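What changed on the second floor

I have worked at Brarnen for five years, most of that time in kit assembly, and since April I have been doing something else. A few people at home have asked what the new job is and I keep giving them a short answer. This is the longer one.

Brarnen packs and returns rental tableware. Restaurants and event halls send us crates of used glasses, plates and serving pieces, and we wash, check, sort and send them out again. For a long time the whole thing was done by hand apart from the washers. Last year the company signed with Trakora for robot arms on the sorting side, and that is where my work comes in now.

The arms don't arrive knowing how to pick up a glass. Somebody has to show them, many times, in many slightly different ways. So a group of us who used to sort glasses now spend the shift moving glasses with a gripper in each hand while the equipment records it. One cup on a white table, pick it up, set it down, move it, start over. I wear the recording gear on my shoulder with the cable down my arm, and after the first hour I have usually stopped thinking about it. 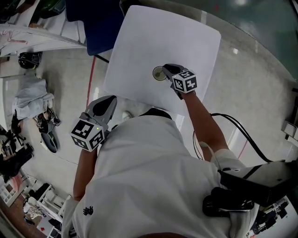 Jad Boutros
Demonstration lead, glassware, Brarnen (Narkcombe site)

The first thing I had to unlearn was speed. In sorting you are fast or you are behind. You grab two stems in one hand without looking and your eyes are already on the next crate. None of that is any use in a recording. The fingers of the gripper have to come in from a sensible angle, close, lift, and let go cleanly. If I fumble and catch it, the take is thrown out. My old supervisor would have called it a good save.

Clear glass is the hardest thing we do. Plates are easy and mugs are close to easy. A small clear cup on a pale table is hard for a camera to find, and it is also hard to feel through a gripper, which gives you much less than your fingertips do. I do small glassware in the morning and leave the plates for after lunch.

We log every accepted take. My best week so far was 1,988, and I was glad to see the end of it. The number matters to Trakora more than it does to me. What I watch is how many get rejected, and that has come down since I stopped rushing the release.

Now the part people at work talk about. There were 21 of us on glass sorting before the change. Five moved to demonstrations, me included. Some went to the wash side, a few to the delivery desk, and the rest are still sorting, because the arms only handle plates and two sizes of tumbler so far. The company has said there will be no layoffs through the end of the contract with Trakora. It has not said anything about what comes after, and I have asked twice.

I don't want to make that sound better or worse than it is. My pay went up a little. My wrists hurt less than they did, but my shoulders and lower back hurt more, since I am bent over a table for most of the shift. We raised that and now switch stations every hour, and the tables are going to be replaced with ones that adjust. They were supposed to be here already. In sorting I could lean on the crate rack between loads and talk to whoever was next to me. In the demonstration room you are on your own inside each take, and talking makes you sloppy. I miss the talking.

Heledd Gethin trained me on glass when I started and she is still on the line. She turned the demonstration job down. Her view is that she does not want to spend her last years before retirement teaching a machine to do what she does, and I think that is a fair position to hold. I took the job because I figured the arms were coming either way, and I preferred to be in the room. We have had that conversation more than once over lunch - it does not get settled and we still eat together.

One thing I did not expect is how much of what we know had never been written down. When Trakora sent their first task list it said "pick up cup, place cup." It did not say that a cup with a chip gets turned chip side out so the next person sees it, or that you never set a glass down right at the table edge even when there is room. Heledd and I ended up writing four pages of this on the back of old packing slips. Trakora has asked for more. I said we would do it on paid time with both our names on it, and that was agreed.

My cousin works at Humphreys, the linen place across the road, and they are looking at the same kind of setup for folding. She asked me what to push for. I told her to ask early who picks the people, what happens to the ones who say no, and whether the tables adjust. Ask about breaks too. Up to an hour at one station is fine, and past that you start making bad takes and then getting annoyed at yourself for them.

Next month we start on stemware. I have been practicing with the wide wine glasses at the end of the shift and dropping more of them than I would like. If you work somewhere doing this kind of recording and have found a better way to come at a thin stem, please write to me, the address is on the contact page.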